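4. Recording your first demonstrations

By now both arms should be homed and the pedals plugged in. If they aren't, go back to section 3, I'll wait.

I wrote this part with Geum-ok Wang, who has recorded far more demos on the Ruvholm station than I have, so where we disagreed I mostly went with her way. The task is the basket transfer: pick things out of the full basket, put them in the empty one.

1. Cover the table with paper and lay out your grid with painter's tape. The cells don't need to be perfect – mine never are. You just want to be able to say "start the basket here" and have the next person put it in the same spot.

2. Set one basket on each side, within easy reach of the arm on that side. Load one of them with a mix of shapes. Soft toys only is too easy, and you'll be sorry later.

3. Open both grippers all the way and park them over the far side of the grid. Every episode starts from this pose.
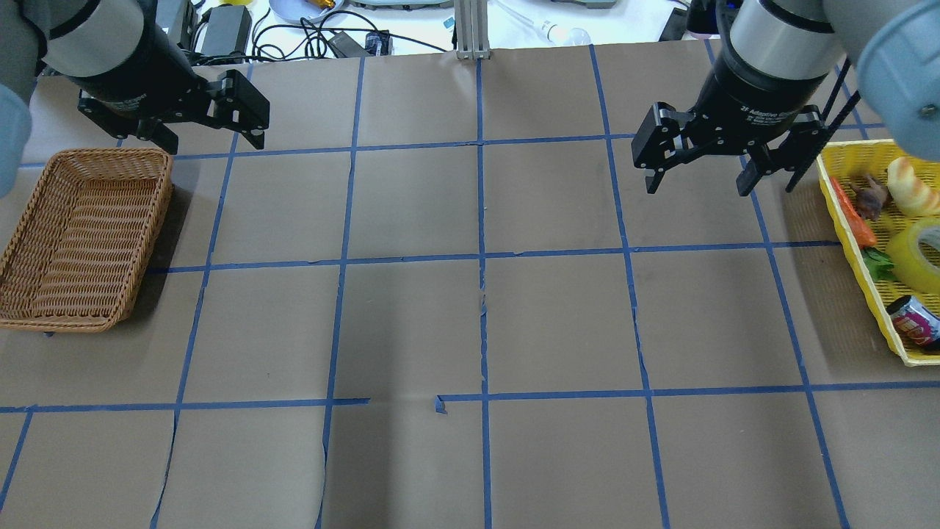 4. Press the left pedal once to take control. Move your hands a little and check that each arm follows the correct hand. I once did a whole morning with the two swapped and had to throw it all out.

5. Say the task out loud or type it in the Label box before you start moving. Keep the wording the same for the whole session. "Move the carrot to the wicker basket" and "put carrot in basket" end up as two separate tasks in the Drasus browser, and merging them is a pain.

6. Now do the transfer, one item at a time. Go slower than feels natural. If you fumble a grasp, back off and try again in the same episode – those recoveries are good data and I keep them.

7. Bring both arms back to the start pose and press the right pedal to save.

CAUTION: Keep your free hand out of the grid while the pedal light is green. To reset items, release control first. Both arms hold position when released, but they can sag a bit if a gripper is carrying something heavy.

Note: Torn tape inside the grid is fine to leave in the middle of a session. Replace it between sessions, and match the old line as closely as you can.

Note: Shoot for 50 good episodes before you train anything. Yurii Moroz likes to try a quick training run sooner, and you can, but don't read much into it.

If saving fails with error 777, the disk is full. Clear out old sessions and press the right pedal again. The episode stays in memory until you do.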